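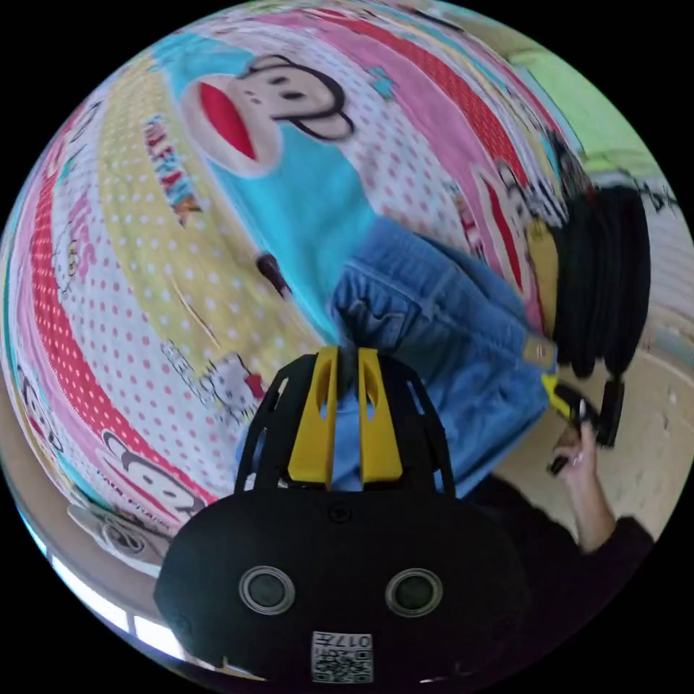 Page 22 of 277

Fenbridge Community Help > Food and Kitchen > Bread, batter and ferments

Injera keeps coming out gummy with no eyes

tess_in_fenbridge

Hi all, hoping someone in here makes injera at home, as I'm about to lose my mind. My sister and I used to drive over to Porkham for the Ethiopian place next to the servo, and when it closed I decided (very confidently!) that I'd learn to make it myself. I've had five goes now and every one has been edible but wrong. The top is shiny and sort of gummy, the bottom is fine, and instead of all those lovely little holes I get a few sad craters near the rim and nothing in the middle.

What I'm doing: brown teff flour from the bulk shop, the Ambaye one in the paper bag, mixed with tap water till it's like pancake batter. I leave it on the bench under a tea towel for two days, it goes a bit bubbly and smells sour, I stir it up and cook it in my biggest non-stick frypan with the lid on. There's usually a layer of dark water on the top by the second day and I've been mixing that back in. Is that the problem? One recipe says pour it off and another says keep it, and a third doesn't mention it at all, so I assume theirs never gets any.

I've also read about boiling up a bit of the batter and putting it back, which sounds like a faff, but I'll do it if it's the missing step. I don't want to use self-raising flour or soda water if I can help it. My sister can't have wheat, so it does need to be all teff.

We've got people coming for lunch in a fortnight and I've already promised a big platter with the lentils and the cabbage and the lot. Any help very welcome, and please be blunt, I can take it.

bazza_k

Soda water. I know you said no but I've done it for years and you get plenty of holes. Swap it for half the water right before cooking and don't stir too much. A bit of baking powder works as well if you can get a gluten-free one. Doesn't taste as sour but once there's stew on top who's going to notice.

Also the Prestard pans are rubbish for this, if that's what you've got. Mine had a hot spot in the middle from day one.

Kalkidan Kassa

Hello Tess, I grew up eating this every day and I still throw out a bad batch every winter, so please don't feel too down about five tries. My mum would say five is nothing.

I think you've got two things going on. The first is that you're skipping the absit, and that's the boiled bit you read about. With all teff and no wheat I wouldn't leave it out, there's no gluten in there to hold the bubbles and the cooked batter gives it some stretch. It's really not much of a faff, ten minutes and one extra saucepan. When your batter has finished fermenting, scoop out 100 g of it, bring 100 ml of water to the boil in a small saucepan, and whisk the batter in over a low heat until it goes thick and glossy like a loose custard. Take it off and let it cool until you can hold a finger in it comfortably, then whisk it back into the main bowl. That amount suits a home-sized bowl, the sort of batch that does one family dinner. After that, cover it and leave it alone until it rises and starts bubbling again. In a warm kitchen mine takes an hour or so, in July it can take most of the afternoon. Cook it while it's up! If it rises and falls again before you get to it, you'll have flat ones.

The second is the dark water. Pour it off, gently, without disturbing what's underneath, and top up with fresh water to get the thickness back. Some people keep it and I'm not going to tell their grandmothers they're wrong, but stirred back in it makes a very strong sour flavour and a bit of bitterness, and I find brown teff is already strong enough. I'd also give it three days instead of two if your house is cool. Save a few spoonfuls of the finished batter in a jar in the fridge (this is the ersho, more or less) and your next batch will get going much faster.

For the pan: hot, dry, no oil. Pour from the outside in, in a spiral, and make it thinner than you think. Now leave the lid OFF until you see the eyes open across the top, then put it on for a minute or so to steam. I suspect your lid is going on too early, and that would give you the shiny top. The edges lift by themselves when it's ready. Don't flip it. Slide it onto a clean cloth and let it cool completely before you stack, otherwise they glue themselves together and you'll cry – I have cried.

bazza's soda water does make holes, I'll give him that, but they're a different sort and they go leathery by the next day. Fine for a weeknight.

One more thing for the lunch. Bulk shop teff can be a bit old or have other flours mixed through, so check with them for your sister. And make the injera the night before, wrapped in the cloth and then in a bag. It's nicer after a rest and you'll have the stove free for the lentils.

tess_in_fenbridge

Oh this is brilliant, thank you both. Definitely guilty of putting the lid on straight away, I thought that was the whole idea. It is a Prestard pan too, bazza, so I'll borrow my neighbour's crepe pan and see if it behaves any better. New batter is on the bench as of this morning and I've rung the shop about the flour – they're going to check with the supplier and get back to me. Kalkidan, does the absit want whisking the whole time or can I walk away from it?

Kalkidan Kassa

Whisk the whole time! It catches on the bottom very quickly.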